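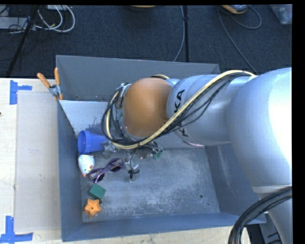
Re: [cindimdale-growers] Potatoes in metal bins, yes or no?

Search this list
Search
Advanced search

Hi all,

I've been meaning to answer this one all week and kept getting dragged outside by the weather (finally!). Quoting the original so people don't have to go digging:

> Hello from the windy end of Skevley. I have a chance at a couple of
> old metal bins, big open ones, pretty scratched up inside but solid.
> My beds are full of garlic until summer and I'd love to get some
> potatoes going anyway. Has anyone grown them in metal? My neighbor
> says they'll cook. Also, do I need to drill, how deep does the soil
> have to be, and is it too late to start chitting? I have a bag of
> Norkari from Castellanos sitting in the pantry and they're already
> growing whiskers.

Short answer: yes, take the bins! I've grown potatoes in metal for years now and I wouldn't go back to the fabric bags, which always ended up leaning over like drunks by the time the tops got tall.

Scratches wouldn't worry me at all. Gray metal that's been scraped pale on the bottom from years of use is fine by me. What I'd want to know is what used to be in there. If it was grain or scrap wood or tools, give it a good scrub and carry on. If it was anything oily or it smells like a garage, I'd pass, or use it for flowers.

On drilling: look at what's there first, old bins sometimes have a hole or two in them already. I like a lot of holes, though, more than seems reasonable, and I put a few low on the sides as well as in the floor. My first year I skipped the side holes and we had that wet May, and when I tipped the thing out it was soup. The smell! My dog was thrilled, I was not. Set the bin up on a couple of bricks too so the water has somewhere to go.

Your neighbor has a point about heat, I'll give them that. The side facing the afternoon sun does get hot. I've tried lining with cardboard (rotted by July but it helped), old carpet (never again, slugs), and just leaning a board against the sunny side. The board wins. It looks terrible and costs nothing. Morning sun and afternoon shade is best of all if you've got a spot like that, and being at the windy end you may have less trouble than I do.

Soil: I start with a layer as deep as my hand is long, put the seed potatoes on that, cover them, and then keep topping up as the leaves come through. I use half garden soil and half compost, and a few handfuls of shredded leaves if I still have some. Please don't fill the whole thing with bagged potting mix unless you enjoy spending money. I did the math once and stopped halfway through because it was upsetting me.

Now, Norkari. I love this potato and I'll defend it to anyone on this list who wants to tell me it's watery. It's watery if you dig it early! The tag says 100 days, but in my yard it wants closer to 120, and the last few weeks make all the difference to how it roasts. Wait until the tops have flopped over and gone yellow, then leave them another 10 days if you can stand it. They do keep well after that. I was still eating mine in January, out of a paper sack in the hall closet, and only had to throw out 2 of them.

Whiskers in the pantry are no problem as long as they're short and stubby. Get them out into the light, eyes up, egg carton, windowsill, you know the drill. If they've gone long and white and spooky, rub those off and let them try again. They nearly always do. I wouldn't cut Norkari unless they're huge, I've had cut ones go to mush on me in cold soil.

Watering is where most container potatoes go wrong, I think. Stick your finger in up to the second knuckle and if it's dry down there, water properly, until it runs out the bottom. Don't do the little daily sprinkle. I got a whole crop of knobbly ones one year from letting them dry out and then panicking with the hose. They tasted fine but peeling them was like peeling a hand.

Oh, and for whoever asked about blight in the other thread: I didn't get it last summer but the plot next to mine in Cindimdale did, so I'm guessing luck. I do keep the leaves dry when I water and I cut out the bottom ones once things get crowded.

One more thing, does anybody know if Castellanos is getting another delivery of seed potatoes? The shelf was bare when I went in, apart from a sad net of reds, and I'd like a few more Norkari for the far bed. Happy to trade for rhubarb crowns, I've got more than I have room for and they need to be out of the ground before they really take off.

Let us know how the bins go!

2 shares
10 comments
Reply to list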